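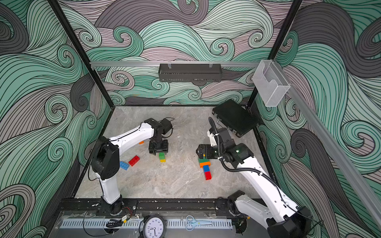
Toy bricks on a gray marble-look surface, with wave-pattern walls behind.

Stedum Stacking Brick Bins, set of four
Reviewed by Marcela Kolář, 2026-08-18

We have two children and a lot of building bricks, and until this spring all of them lived in one deep tub. Finding a particular piece meant tipping the tub out on the floor. I bought the Stedum bins to put an end to that, and we have used them every day since April.

The set is four plastic bins with lids, two shallow and two deep. They stack in any order, and the lids click shut on both long sides. Each lid has a raised rim, so the bin above can't slide off when someone bumps the pile. The shallow ones also take a divider, sold with the set, that splits the bin into six compartments.

I paid 40 dollars for the set. Šimek makes a similar one for less, and my sister has it. Her lids have started to warp and no longer close at the corners. Ours still close.

Sorting took most of a weekend. I started by color, as the leaflet suggests, and gave up. A small gray plate is very hard to find among other gray pieces. By shape works much better. Plates go in one shallow bin, small parts in the other, and ordinary bricks in the deep ones. Wheels and windows have their own compartments.

Complaints. The dividers don't reach all the way to the bottom, and the smallest flat pieces slip underneath. I fixed ours with a strip of felt glued along the lower edge. The latches are stiff for the first few weeks, and my younger son, who is five, needed help with them until June. The handles are molded into the short ends and are too shallow to grip well when a deep bin is full. I carry it from underneath.

The labels that come with the set are paper and peel off. Use your own.

Cleaning is simple. Warm water and dish soap, then leave them open to dry. The box says not to put them in the dishwasher and I haven't tried it.

One note on size. The deep bin is a little too tall for the bottom shelf of our Etis bookcase with the lid on. Measure first if you plan to keep them on a shelf. Under a bed they fit fine, two high.

I would buy them again, though I would get a second set of shallow bins and skip one of the deep ones. Stedum sells the shallow size separately, without the divider.

Rating: four out of five.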